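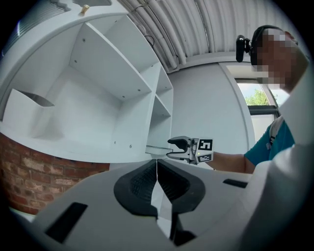

Moving a modular shelving unit without taking it fully apart

I need to shift a white modular unit 5 feet along the wall in our stock room in Zallstead, and I would like to avoid stripping it to bare panels. The panels are held with small screws whose heads are visible on the faces, including two on the inner back wall of the large lower-left compartment. To the right of that compartment is a tall narrow column of smaller cubbies. The large compartment has a white angled divider or bin insert in it, sloped at the front. The unit was already in place when we took over the room and there is no paperwork with it.

What has to come off before it can be moved? Are the back wall screws structural, or do they only hold the insert? The wall on the lower left is brick, if that affects refixing.

Posted by Capucine Leclerc

Solène Gaillard

It is not possible to say from the outside whether those two screws are structural. Treat them as if they are. On units of this type a screw through the back usually does one of two jobs: it ties the back panel to a divider behind or beside it, or it goes through into the wall or a bracket. Test it as follows.

Empty the unit completely. Lift out the insert if it is loose. If it resists, look for screws under the sloped front edge with a flashlight before you pull on it.

Back one of the two screws out by hand. Do not use a driver on a high torque setting, as coated panels strip easily. Measure the screw. If it is much longer than the panel is thick, it is going into something behind.

If it is a wall fixing, support the unit from below before you take out the second one. Two people minimum – one holds, one unscrews.

Leave the narrow column assembled. The short shelves keep it square, and it will tolerate being carried upright. The wide compartment is the weak part. Screw a temporary brace diagonally across the opening, or clamp one if you do not want more holes in the panels. Detach the column from the wide section only if the whole thing is too heavy to carry level.

For refixing to brick, drill into the brick itself if it is sound, use plugs matched to the screw diameter, and vacuum the dust out of the hole before inserting the plug. Opinions differ on brick versus mortar. I get more consistent holding in brick, but old soft brick can crumble, so drill one test hole where the unit will cover it.

Ellar

Just unscrew everything and put it back together, takes a morning. Put tape on each panel and number it.

Sitmont 694

Agree with most of the second post. Two additions.

Before moving anything, check the floor level at the new position. Mine was out by 16 mm over the length of the unit and the cubbies went visibly out of square once it was loaded. Shim the base first, then fix to the wall.

Do not reuse a screw in a hole that has stripped. Glue in a piece of hardwood dowel, let it cure overnight, trim it flush and drill a new pilot hole. Going up a screw size also works, but check that the longer thread does not come through the other face.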